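Polished marble floor (offices)

Print this article | E-mail this article
Last updated: April

A polished marble floor is a floor of cut stone tiles ground and buffed until it reflects the ceiling lights, and in many offices the people who chose the ceiling lights come to regret it. It is found in lobbies, banks, corridors and, less sensibly, in rooms where people work on wheeled chairs. The usual colors are white, cream, black and gray. Gray is the most common in offices, having been selected by a larger number of people at once.

Material

Marble is limestone that has been through heat and pressure. It remains fairly soft for a stone, and a steel chair leg will mark it. It also reacts with acids, among them lemon juice, vinegar and most soft drinks, which leave a dull patch known in the trade as an etch and in the office as "that was there when we moved in." An etch is a change in the surface of the stone, so wiping does nothing to it, although wiping is always tried.

Much of what is called marble in leases and brochures is porcelain tile with a printed pattern. Buyers who want to know can look for repeats in the veining. Sellers seldom raise the subject.

Laying

The standard office tile is 600 mm square, set in mortar on a level slab with joints as thin as the tiler's temper allows. Thin joints make the floor look like a single sheet and leave little room for error. Where one tile stands higher than its neighbor the edge is called a lip, and every cart in the building will find it. 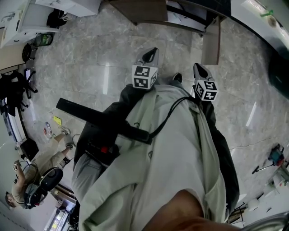
The Ledwood Exchange, an office block refitted by the contractor Grasar, is often mentioned in this connection. Its second floor took 704 tiles, of which 52 were lifted and laid again after the tenants moved in and began to roll. The tiles came from Domar in two batches described on the invoice as the same gray.

Chairs and casters

Most office chairs are sold with hard casters meant for carpet. On polished stone they are loud, they skate, and any grit under them works as a fine abrasive. Soft casters, usually with a polyurethane tread, are the accepted remedy. Clear plastic chair mats are also used, and slide about on the stone with the chair on top.

Cables laid across the floor can be held down with low-residue tape. The phrase "low-residue" is the manufacturer's.

Care

Dust mopping should be done daily, and damp mopping with a neutral cleaner as needed. Too much cleaner leaves a film, which looks like dirt and is generally treated with more cleaner. Repolishing at the Exchange was budgeted for every 17 months and has been done once.

Sealers slow down staining from coffee and oil but do not prevent etching. Wax gives a shine for a few weeks, then yellows, and must be stripped by the next contractor, who will ask who put it there.

See also: Caster; Grout; Terrazzo; Wet floor sign

Contact us | Copyright Rosenthal Desk Encyclopedia | Back to top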